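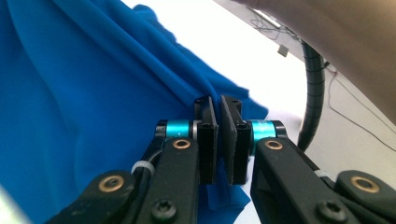

Abundio Quezada wrote that anyone who buys a big piece of blue cloth for the way it looks in the shop deserves all the ironing they get, and that I should have gone for a busy print like a sensible person.

He may be right. I'm putting up this page anyway, after a winter of reading labels that promise "crease-shy", "easy-fall" and "ready to use from the dryer". I don't believe any of them. I also don't believe the people who say you can't do a thing about creases without a hot iron and a free afternoon. The cloth on this page is plain royal blue, and plain cloth is where the promises come unstuck.

Search this gallery
Enter a colour, cloth or keyword
Go

THE BLUE ONE

Royal blue, smooth, with a bit of a sheen to it. The creases run on the diagonal and the colour goes from a dark navy sort of shadow in the deep folds to nearly cyan where it turns up to the light.

A shop would call that "rich, shifting colour". I'd call it a plain colour behaving the way any smooth cloth does when it's bunched. Lay the same cloth out flat and you get one blue, and that's the blue you'll be living with. If you're choosing a tablecloth or a bedspread from a heap on a counter, pull it flat before you decide. The heap flatters it.

ON THE LABEL

The Orness range was the one I had the most hope for, mainly on the strength of a woman in the queue at Stanico who swore by hers. "Crease-shy" is printed on the card sleeve in letters bigger than the name. There's a small asterisk after it, and the small print on the back says results depend on laundering, drying, storage and use. I can't think of anything else they could depend on.

I washed mine 13 times before making up my mind, which my household felt was excessive. Cool wash, the line, and never the dryer (the sleeve recommends the dryer, and I'll get to that). It came off the line with creases. They were soft creases, I'll give them that, and a good shake took the worst of them out. I've had old sheets that did the same and cost next to nothing at the op shop.

It's still a nice cloth. It feels good and the hem is straight. I just wouldn't have paid extra for the adjective.

FOLDING IT

Every folding guide I've looked at starts with a cloth that is already flat, square and lying on a very large bed. Mine starts in a heap in the basket with one corner missing somewhere in the middle.

What I do: find any edge, follow it along to a corner, hold on to that corner and keep going along the same edge until you reach the next one. Don't go hunting for the opposite corner through the pile, you'll only twist it. Once you've got two corners on the same side, let the rest drop and give it a shake. Then halve it, and halve it again the same way, until you've got a long strip. Fold the strip from the ends in.

Some people insist on thirds. The argument is that with a strip folded in 3 there's no crease down the dead centre, so it looks better on a table. I tried it both ways. In thirds you get 2 creases instead of one and they sit either side of the fruit bowl. If that's an improvement I can't see it from where I eat.

ROLLING IT

The rolling people are worse than the thirds people. They'll tell you that a rolled cloth never creases, and they'll tell you while standing in front of a cupboard full of cardboard tubes.

It does work up to a point. A cloth rolled loosely around a tube comes out with fewer sharp lines. It also comes out with a curl at one end that lifts off the table for the first hour or so, and if you rolled it with a ripple in it, the ripple's been pressed in nicely by its own weight. You also need a cupboard long enough. Ours isn't, so the roll stood upright in a corner of the laundry and slumped, and then it had creases around its middle.

I've gone back to folding. If you've got a deep drawer and the patience, roll away.

PICKING IT UP

Another piece of received wisdom is that you must never lift a cloth from the middle, always from the corners. I've heard it from my mother and from two different salespeople, and read it on the back of a packet of pegs.

Lifting a light, slippery cloth from the middle makes it gather in close to where you've got hold of it, and the rest hangs down in long folds. Fair enough. But I've never found that a few seconds of that leaves any mark I could see later. What leaves the mark is putting it down again in the same bunch and going off to answer the phone. I'd worry a lot less about how you pick it up and a bit more about where it spends the night.

Heavier cloth is another matter. I wouldn't yank a big wet bedspread up by one pinch in the centre, mostly for the sake of the stitching.

STEAMING IT

The Arport steamer costs $499 at the place I went to. I asked the young bloke on the floor what it did that the kettle and a damp tea towel didn't, and he said it was a garment care system. I asked again and he said it had a longer hose.

I borrowed one from my neighbour for most of July. It's quicker than an iron on curtains, since you can leave them hanging. On a flat cloth it's a nuisance. The steam goes through, the cloth lifts, you chase it, and you finish up with a warm damp cloth that has to be hung over something anyway. Then it's picked up a line from whatever you've hung it over.

For curtains, maybe, if someone else is paying. For a tablecloth I'd rather hang it up damp in the bathroom and go and do something else.

THE DRYER

Right, the dryer. The sleeve says low heat and remove promptly. "Promptly" is doing all the work in that sentence. Take almost any cloth out the moment the drum stops, shake it and fold it while it's warm, and it'll look decent. That's a compliment to the person standing at the machine with their arms out. The cloth hasn't done much.

Leave it in there through dinner and you can read the whole evening in it. Mine came out with a star of creases that took a proper iron to shift. I did it twice, the second time on purpose, and the result was the same.

It also came out with fluff on it. Blue shows fluff. I'd been told it wouldn't.

THE IRON

I held off on this one as long as I could. A warm iron on the wrong side of the cloth, slightly damp, no steam, gets it flat. If the cloth has any sheen, do a corner first and look at it in daylight; too hot and you get shiny patches that are a good deal more noticeable than the creases were.

Cuautle make a pressing cloth for this purpose, folded in a paper band with a drawing of a heron on it. I bought one. It's a piece of thin white cotton. A clean old pillowcase gave me the same result, and we already had 3 of those doing nothing in the linen cupboard.

WHERE I'VE ENDED UP

The blue one goes on the table when people come over and in the drawer when they don't. I shake it, I fold it in half until it can't be folded any more, and by the time the plates are down it's mostly hidden. Abundio came for lunch and leaned his elbows on it and said he could see the fold lines. I told him to eat over them.

If you've got a cloth you think really does shrug off creases, send me the name of it and tell me how you dry it. Please don't send me the sleeve.

Recently in the gallery
Tea towels that don't dry anything
Fitted sheets and the people who claim to fold them
Peg baskets, winter edition
A second look at the Stanico linen bins
Curtain linings, faded and otherwise
What the colour "natural" means in four different shops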